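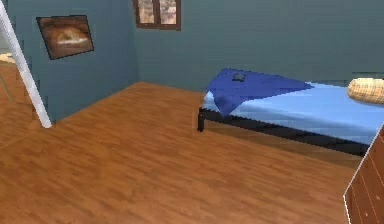 Fig. 4-1. Bedroom, wood floor.

4. Setting up the bedroom zone

This section covers pairing the Pondden room thermostat with the Remberg radiator valves and giving the bedroom its own schedule. Finish section 3 (connecting the base unit) before you start. The light on the base unit should be steady green.

4.1 Before you begin

You will need one Pondden thermostat, one Remberg valve for each radiator in the room, the batteries supplied, and the small hex key from the valve box. Valves from the older Drollitz range can be used in the same zone but must be paired last.

Caution: Do not remove the old valve head while the radiator is hot. Turn the heating off and wait until the pipe is cool to the touch.

Caution: Remove only the plastic head. The brass body underneath holds back water and must stay in place.

4.2 Choosing a spot for the thermostat

1. Pick an inside wall, at about chest height.
2. Stay clear of direct sun, lamps, TVs and the radiator itself.
3. Leave open air in front of the thermostat. Do not mount it behind a curtain or inside a closet.
4. Hold the thermostat against the wall and press the center button. Two or more signal bars are enough.
5. Mark the screw holes and fix the back plate. Clip the thermostat on until it clicks.

Note: The signal reaches up to 300 feet in open air. Indoors it will be much less, and brick or foil-backed insulation will cut it further. If you see only one bar, move the thermostat a few feet and test again.
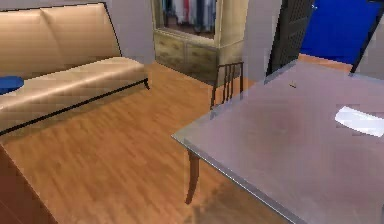

Ingvild Sandberg asked whether the thermostat can simply stand on a shelf, as she rents and would like to keep screws out of the walls. It can. Use the folding stand on the back plate and keep it at least a foot from the edge of any window. A shelf reading tends to run a little warm, so check it against a plain thermometer for a few evenings and correct it under Settings, Offset.

4.3 Fitting and pairing the valves

1. Turn the old head to its highest setting, then unscrew the collar by hand. Use a cloth for grip if it is stiff.
2. Put the batteries in the new valve. The display shows IN while the pin draws back.
3. When the display shows GO, push the valve onto the brass body and tighten the collar. Hand-tight is enough.
4. Press the valve button once. The pin moves out and finds its closed position. You will hear the motor for up to a minute.
5. On the thermostat, open Menu, Zones, Add Valve.
6. Hold the valve button until the display blinks, then let go. The thermostat beeps when the valve has joined.
7. Repeat for each radiator in the room.

Note: If the display shows E2, the collar is loose or crooked. Take the valve off, wait for GO and fit it again.

Note: For rooms larger than 200 square feet, enter the total radiator output under Zones, Output. The factory setting is 700 watts. The figure for your radiator is normally on a label at the back or in the maker's leaflet. Add the outputs together if there is more than one. 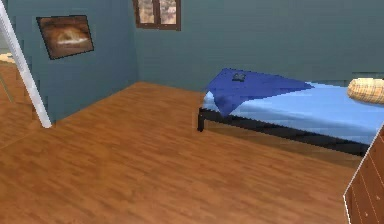

Ottar Isaksson
Technical Writer, Westerberg Home Heating

4.4 Setting the schedule

The bedroom zone comes with two periods, Day and Night. Most people add a third for early morning.

1. Open Menu, Schedule and choose the bedroom.
2. Set the Night temperature first. Start at 63 degrees and adjust after a week or so.
3. Set the time for Night to begin. The valves start closing half an hour before this, so choose the time you want the room to be cool – not the time you want the heat to stop.
4. Select Add Period for the morning and set a start time and temperature.
5. Press Save. The thermostat sends the schedule to each valve, one after the other. Leave it alone until the check mark appears.

To change the temperature for one evening only, turn the dial. The schedule takes over again at the next period.
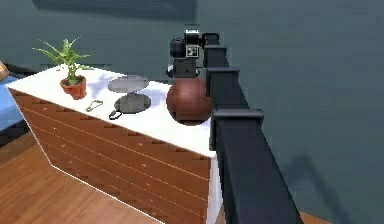
One customer wrote in to say that the valve motor woke her at 5:30 every morning, and could it be made quieter. Turn on Slow Move under Zones, Motor. The pin then travels in small steps over ten minutes. Heating response is slower in this mode, so move the morning period a little earlier to make up for it.

4.5 Checking the zone

1. Turn the dial up five degrees. Each valve should open within two minutes.
2. Feel the top of each radiator after fifteen minutes. It should be getting warm.
3. Turn the dial back down.

The thermostat stores 2,555 readings and then writes over the oldest. To copy them to the base unit, open Menu, Log, Send.

If a radiator stays cold, the brass pin may be stuck. See section 7.2.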